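3. Setup and Upkeep of the Sorting Cell

Our group took over the Drevham cell in June. Bello Ibrahim handled the wiring and I, Lawal Onuoha, kept the maintenance log. The cell has two arms on a wood tabletop inside a black metal frame, and we treated each arm as its own machine with its own page in the log.

Before each session we went through the same checks. The mounting plate bolts were tightened first, then the clamps. Next we moved each joint by hand with the power off and felt for play - the left elbow needed shimming twice. Cable slack at the wrist was the last item. If the loop is too short it pulls on the connector when the wrist turns.

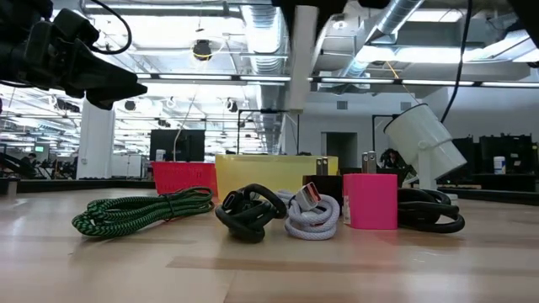
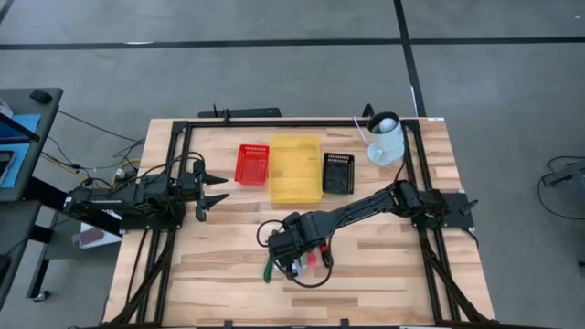 Figure 4. The sorting cell, with bins and small items on the tabletop.

The gripper fingers were the part we repaired most. After 100 cycles the right gripper no longer closed fully, and we found a loose screw in the finger linkage. We put thread locker on it and ran another 100 cycles with no change in the closing gap.

Homing was the other problem. In 19 starts, the left arm homed wrong 3 times. Bello traced this to a worn connector at the base and replaced it. We have not seen the fault again, but the new connector has only been in for 4 sessions.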